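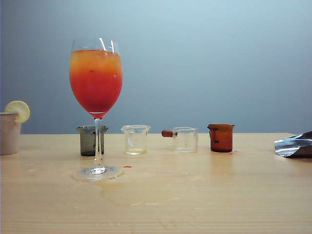

Westthorpe bar, walk-through before the June reopening. Howard Lockwood's sheet says floors and counters are "wiped as needed," a phrase I have never seen hold up on a busy night. Liquid on the wood around the foot of a full wine glass is the kind of thing that gets left until someone sets a sleeve or a stack of menus in it. I want a name and a time on the sheet.

- [x] **Exit door, rear.** Opens. The bar sticks on the first push, and I don't accept "it loosens up."
- [ ] **Extinguishers.** 2 on the plan, one tag unreadable. Natalie Gosling to replace the tag.
- [ ] **Cellar steps.** Tread 4 moves underfoot. Marked "repaired" last visit. By whom?
- [x] **Hand sink.** Hot water, soap, towels. Fine.
- [ ] **Cooler log.** Same reading 3 days running, same pen. I doubt it.
- [ ] **First aid box.** Bandages present, burn gel expired.

Not signed off. Menaka Khan has the steps and the log, and I'll look at the tread myself.

L. Furnival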